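Turkus Hand Grippers by Clovley
Sold as a pair

If you've ever tried to explain to a robot how you pick up a small part, you'll know why we got so excited about this one. The Turkus is a pair of hand-held grippers that lets the people who do the job show how it's done, at their own bench, with their own hands. No code, no teach pendant, no waiting for the integrator to come back in February!

Squeeze and the two fingers close. Let go and they open. The flat black pads give you a good feel for thin, light or floppy parts, and most people are sorting comfortably after 50 practice picks. From there you just work through the task the way you normally would, and the recording goes into Sarkutov, our training software.
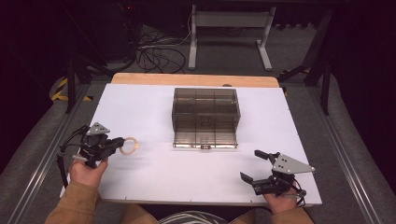
Turkus pair in front of a divided storage box, with a small rope ring at the left gripper.

The kitting team at Sugden was the first to put a pair into daily use. Themis Economou runs the line there, and what she noticed most was who got asked for advice. "My packers used to hear about a new cell the day it was bolted down. Now they teach it, and when it does something silly they know which part of the task to show again." Six of her people now split the teaching between them, and the dull refill work is moving over to the robots bit by bit. The odd jobs, the mixed trays and the checking are still done by hand - and the team has more time for them.

It does take some getting used to. Your wrists will notice the first long session, so we suggest swapping people every 50 minutes. Keep the cables to the outside of each arm.

In the box
Left and right grippers with top plates
Cable set
Spare finger pads
Sarkutov setup card

Good to know
Plan on 500 recordings for a simple sorting task
Replacement pads sold separately, item 49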